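Notebook, cell 2 (the Clomton arm, wallpaper booth)
2019-03-08
Teun Bakker

Left over from last time: the arm was closing a little off center on the bin rim, always to the same side. Willy Claeys thought it was the calibration. I wanted to check the wrist camera bracket first, which is quicker.

Took the bracket off. Two of the four screws had backed out and the plastic washer under one of them was split. Replaced the washer, put thread lock on all four, tightened by hand with the short key. Do not use the driver on these, the inserts in the Davbridge bracket pull out easily. Wiped the lens with the dry cloth only.

Powered up, homed, ran the finger check. Both fingers open and close fully, no scraping. Pads still have some life in them, will order a pair from Esposito anyway. Cycle counter on the gripper was at 358, reset it to zero and wrote the old value on the card in the drawer.

Then moved to the look-down pose over the counter surface and pulled up the wrist view. 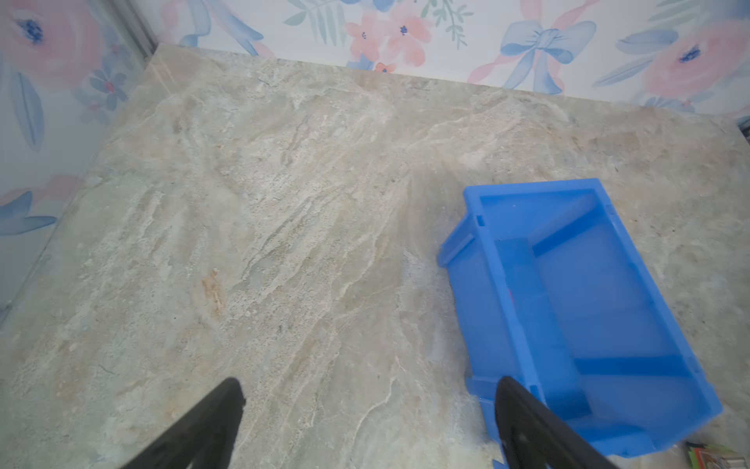 Wrist view after refitting the bracket. Blue bin on the right, both fingers in view.

Fingers show at the bottom as they should. The stone pattern is busy and the old edge finder used to lock on to the veins in it, so I left the contrast setting at 51 where Willy had it. Tried 200 on a whim and it was useless, picked up half the wallpaper. Back to 51.

There is a rust-colored mark on the surface toward the left. I have not tried to clean it. If anyone does, please say so in here, I was thinking of using it as a quick visual check that the look-down pose has not moved.

Next was the hand-eye routine. First run failed at the third pose with a cable warning. The camera cable was too tight between the wrist and the first clip - my fault, I had routed it on the wrong side when I put the bracket back. Gave it more slack and moved the clip down one hole. Second run went through to the end and I saved it under the Prilladska profile. The old file is still there with "prev" in the name, keep it until we have a week on the new one.
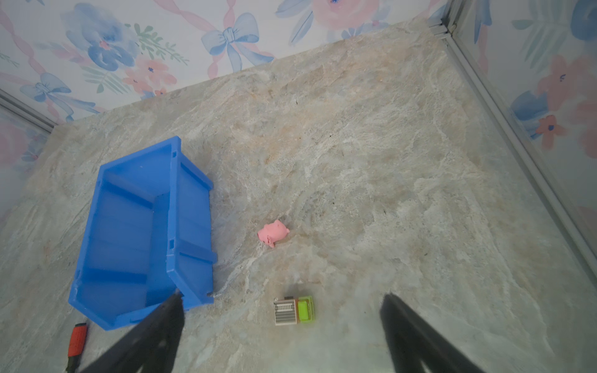

Speed is limited to 190 mm/s for now. I would like to leave it there until the thread lock has had a night to cure, then Willy can put it back to normal after checking the screws once more. If the off-center closing comes back with the bracket tight, then it is the calibration after all and I owe him a coffee.

Still to do:
Order pads and a bag of washers (metal ones this time).
Second cable clip near the elbow, the tape is coming loose.
Print the new pose list and take the old one off the door.
Ask Willy where the long hex key went.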